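The festival sums that refuse to add up

Lurnville says its summer arts programme pays for itself. Tracey Holroyd went looking for the receipts

Every town with a river and a car park now has an arts festival, and every arts festival has a report saying what good it did. Lurnville's runs to 100 pages. It has a foreword, a map, a great many photographs of children with painted faces, and on page four the claim that each pound of council money "returned" several more to the local economy.

I have read it twice. I still can't tell you where the pound went.

The council gave the festival its first grant five years ago, when the old library closed and there was a feeling that something ought to be seen to happen. Since then the grant has gone up each year while the museum at Vullby, in the same district and paid for out of the same budget, has cut its opening to three days a week. Ask why and you are handed the report.

Its main figure is attendance. Last August, we are told, 3,501 people came. That would be a decent turnout for a town this size, if it meant 3,501 people. It means visits. Someone who went to the lantern walk, the poetry tent and the closing concert is in there three times, and so, I assume, are the stewards who walked in and out of the gate all day. The number of tickets sold is in a table near the back: 1,179. Most events were free, so the gap isn't a scandal, but only one of the two figures made it into the press release.

Mélanie Ouellet wrote the report. Her firm has done the same job for Prorville and for a string of seaside towns, and she was patient with me on the phone. Visits are the standard measure, she said. Funders ask for them. When I asked how many of the visitors would have been in Lurnville anyway, she said the survey had covered that.

It had, in a way. The survey was filled in by 35 people, all of them stopped outside the main tent, and they were asked whether the festival was "a reason" for their trip. Most said yes. I'd have said yes too, standing outside the main tent. From those answers the report works out what outsiders spent on meals, parking and rooms for the night, then multiplies it up to cover everybody, including people who live in the next street and walked home for their tea.

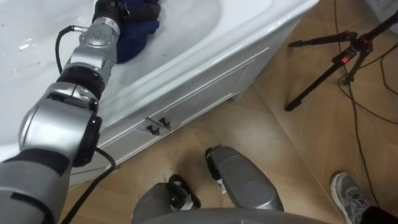 6 min read

Hwa-young Ryu has the café on the corner of the market square, so she ought to be one of the winners. Her takings on the festival weekend were up on an ordinary weekend, she told me, and down on the one before it, when the weather was better. The food stalls the council had let in were selling coffee a few yards from her door. "I like the festival," she said. "I just wish they'd stop telling me I'm making money from it."

The artists are not obviously making much either. Zodwa Zulu, a printmaker, ran workshops for the whole of the first weekend and was paid a flat fee that she says covered her paper, her ink and her train fare. She did it again last year. She'd do it again this year if it were going ahead, which at the time of writing looks very unlikely, and she would like it noted that the workshops were full and that one girl came to all of them. That girl appears in the report only as several visits.

The council's answer came from Marcelino Bragança, who looks after culture along with parks and, for reasons of reorganisation, allotments. He doesn't think much of economic impact figures. He said so quite cheerfully. But the finance people won't look at a bid without one, and if the festival doesn't bring a big number to the table then the money goes to something that does. The retail park at Costa brought a very big number.

I have some sympathy with this. I have less with where it leads. Once a festival has been sold as a way of filling hotels, it has to go on filling them, and Lurnville has two. The museum at Vullby never claimed to fill anything. It has a good collection of farm tools, a school room and a leaking roof, and nobody has paid a consultant to say what a visit there is worth.

The grant comes up for renewal in the autumn, whether or not there has been a festival to spend it on. Councillors will have a new report in front of them by then. I've asked whether the survey will be any larger this time and was told that the method is under review – the same words, as it happens, that the council used when I asked last year.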